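Members' Travel Notes: Summer Programme

The Gerkby Travel Society is pleased to confirm the arrangements for this year's northern coach and ferry tour. Bookings open to members in April and to guests one month later. As in previous years, places will be allotted in the order in which completed forms are received at the society's office.

The tour lasts 15 days and is limited to 20 passengers. It begins at Gerkby with an overnight crossing to Grundulden, where the party will spend four nights in a harbour hotel before continuing inland by coach. The society has used this hotel before and members have spoken well of its breakfasts, its quiet rooms at the rear and its short walk to the ferry office. 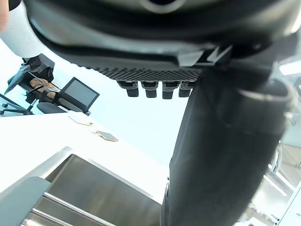
Travel Notes, summer issue

A deposit of £210 per person is payable on booking. The balance falls due eight weeks before departure, and members who have not paid by that point will be asked to release their place to the waiting list. Travel insurance is not included in the price. Each passenger must hold a policy that covers the full length of the tour, and a copy of the certificate should reach the office with the final payment.

The second week will be spent in self-catering cottages on the shore of Lake Balogun. Bed linen and towels are supplied. Passengers should bring their own walking boots and a waterproof jacket — the lakeside path is uneven in places and the weather can change within the hour. A supermarket stop will be made on the way to the cottages, and a list of nearby places to eat will be handed out on the coach.

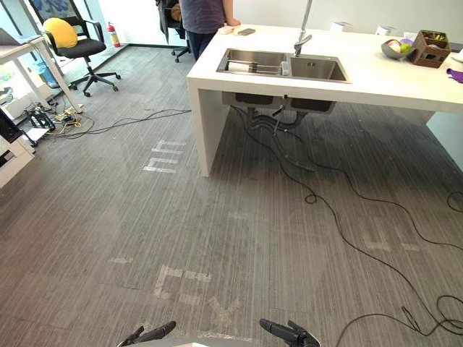

Luggage and Boarding

Each passenger may bring one suitcase, weighing no more than 19 kilograms, and one small bag to be kept on the coach. The ferry company does not allow access to the vehicle deck during the crossing, so anything required overnight, including medicines, should be packed in the small bag. Labels will be sent out with the tickets and should be fixed to the suitcase before arrival at the terminal.

Boarding closes at 6.30 p.m. The coach cannot wait for late arrivals, and members travelling to Gerkby by rail are advised to take a train that allows at least an hour in hand. Parking at the terminal must be reserved in advance and paid for separately.

Passengers with reduced mobility are asked to tell the office when booking. There are two ground-floor cottages and a small number of ferry cabins close to the lift, and these will be held back for those who need them until the end of May.

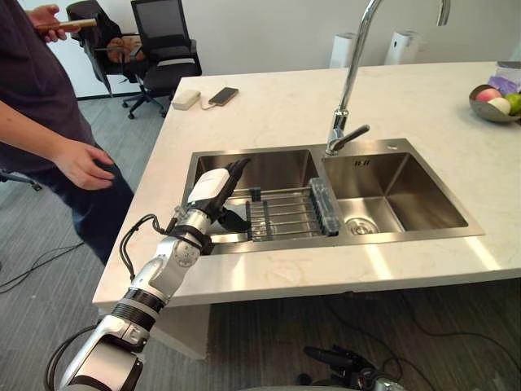

Optional Excursions

Two day trips may be added at extra cost. The first is a boat journey to the seabird cliffs at Flirgate, which depends on the state of the sea and will be refunded in full if the boat does not sail. The second is a guided walk through the old quarter of Grundulden, with lunch included. Both should be requested on the booking form — places cannot be promised to those who apply during the tour.

Forms are available from the society's office and may be returned by post or by hand.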